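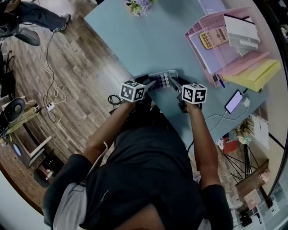
How long does a water test take?

Results are ready 4 working days after your bottles reach our counter in Meltelham. Bacteria results come first, on the second day. Metals and nitrate take longer, and we send everything together in one report unless you ask us to phone you with the bacteria result.

Who can use the service?

Any household on a private well, spring or shared borehole in Meltelham, Nistor or the farms along the Markunach road. You don't need to own the property. Tenants can order a test without asking the landlord, and the report goes to whoever placed the order. If you are on the town supply and worried about old pipes inside your house, order the tap metals test and skip the rest.

What does it cost?

The standard household test is $42. It covers coliform bacteria, E. coli, nitrate, pH, hardness, iron and manganese. Lead and arsenic are extra, and the current price for those is on the order form. There is no charge for the bottles. If you lose one or break the seal, ask for another.

How do I get the bottles?

Pick them up at the counter or ask for them by mail. Each kit has one small sterile bottle with a white tablet or powder in it and one larger plain bottle. Leave the tablet or powder where it is. It neutralizes chlorine, and rinsing it out spoils the sample.

How do I take the sample?

Use the kitchen cold tap, or the tap closest to the pressure tank if you want to know about the well itself. Take off any aerator or hose. Wipe the spout with a clean paper towel and a little household bleach, then run the cold water for five minutes. Fill the small bottle to the line without touching the inside of the cap. Fill the large bottle to the top. Write the time on both labels.

For lead, the rule is different. Fill the large bottle first thing in the morning, before anyone has used water in the house, and do not run the tap beforehand. The lead kit has its own 1000 mL bottle for this, and it needs to be full.

When do I have to bring it in?

The same day. Keep the small bottle in the refrigerator or in a cooler with an ice pack, and get it to us within 24 hours of filling. We can't run the bacteria test on anything older. The counter closes at 3 p.m. and samples left outside the door after that are thrown away.
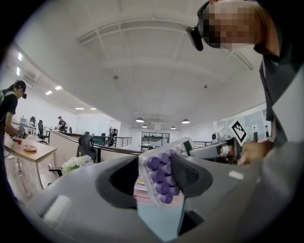
The large bottle is less fussy. It can wait a couple of days in a cool place, but most people find it easier to bring both at once, and one order number covers the pair.

My report says "total coliform present." Is my water unsafe?

It means something from the surface may be getting in. Total coliforms live in soil and on plants, and many of them are harmless. The line that matters more is E. coli. If E. coli is present, stop drinking the water, boil it for cooking and brushing teeth, and call us. If only total coliform is present, check the well cap for cracks and gaps, disinfect the well, and test again after two weeks.

What about nitrate?

The limit is 10 mg per liter, measured as nitrogen. Above that, don't use the water to mix formula for a baby under six months old. Boiling makes it worse, as the water goes off and the nitrate stays behind. Wells near fields tend to read highest in April, after the snow has gone and the first fertilizer is down, so a good result in the fall doesn't cover you for spring.

My water smells like rotten eggs. Will the test find that?

No. The smell is hydrogen sulfide gas, and most of it has left the water by the time a bottle gets to us. Check whether it comes from the hot tap only. If it does, the water heater is the likely cause – usually the anode rod – and a plumber can change it.

How often should I test?

Bacteria and nitrate every year. Metals every three to five years, or after any work on the pump or the plumbing. Test right away if the well has been flooded or if the taste or color changes.

Can you treat my well or sell me a filter?

No. We test and report. Nelu Sandu at the Parnel office keeps a list of licensed well contractors, and you can ask for it by phone. Please don't buy a filter before you have a result. A carbon pitcher does nothing for nitrate, and a softener does nothing for bacteria.

Who do I call if I don't understand the report?

Roxana Furtună answers questions about results from 9 to 11 a.m. Have your order number with you. She can go through each line and tell you which ones need action. If you need a signed copy for a house sale, say so when you order, as the seller can't collect the sample in that case and we have to send someone out.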